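The Last Word on Zucchini

By Nathalie Koster

It is the middle of August, which means you can no longer leave a car window down on Grurkia Street. I went into the pharmacy for stamps last week and came out to find three zucchini on the passenger seat, one the size of a dachshund. No note. There is never a note.

I don't blame the growers. In January, when the seed catalogs come, a person will believe anything. Lộc Kim told me he put in six plants "in case some didn't make it." All six made it. He has since stopped making eye contact at the post office, and his neighbors have started bringing in their porch chairs so there is nowhere to set a bag.
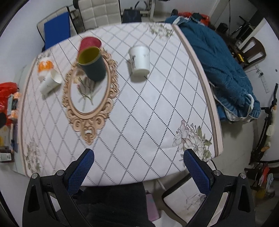 The recipe swap drew 26 entries this year, and 20 of them were bread. I have nothing against zucchini bread, but let's admit it is cake with an alibi. Maricel Dumlao sent in a soup with coconut milk and ginger that I have made twice, and Dagný Grímsdóttir sent fritters with dill, along with a warning to squeeze the water out of the grated squash until your hands hurt. Do what she says. I squeezed until I was bored and ended up with a pan of warm green gravel.

Ilham Tawfik's entry read, in full, "Pick them when they are small." This was judged not to be a recipe, though it may be the best advice we got.
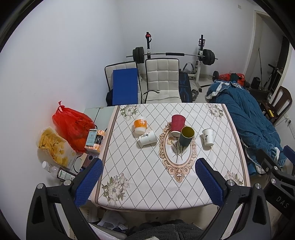
For those still carrying a surplus, the food pantry takes squash on Tuesday mornings, up to a grocery bag per household. They have asked me to say that a wheelbarrow is not a grocery bag – you know who you are. Anything longer than your forearm should go to the compost or to Dagný's hens, who will eat the seeds and leave you the rest.

The recipes are stapled into a packet at the library desk, free while they last. Tomatoes next month, if the hornworms leave us any.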